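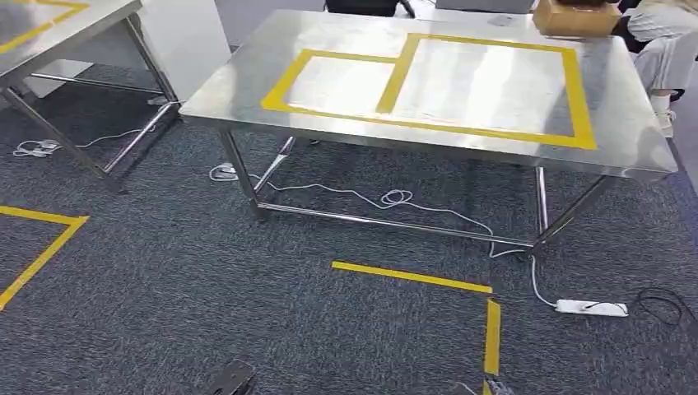 Figure 18.1 Steel table with two areas marked in yellow tape.

Chapter 18
Vehicle Recalls and the Owner

A recall is a formal notice that a vehicle, or a part fitted to it, has a defect that affects safety. The maker must find the owners, tell them what is wrong, and arrange a repair. This chapter follows a recall from the first complaint to the closing report.

Owners often confuse a recall with a service campaign. A service campaign deals with faults of comfort or finish, such as a rattling trim panel, and may end on a set date. The two are handled by the same dealers, and the letters can look much alike.

Section 18.2 uses the case of the Humer, a small wagon sold through dealers in Clornville. The maker wrote to 3000 owners in March about a faulty seat belt anchor. Of the first 400 replies, 70 came from people who had already sold the car.

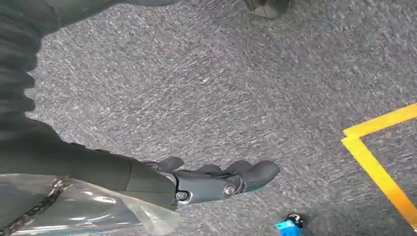

Chibuzor Olatunji has argued that letters alone will never reach second and third owners, and that the duty to check should fall on whoever sells the car. Students should keep this view in mind when they read Section 18.3, on registration records.

Key terms: defect, remedy, owner of record, completion rate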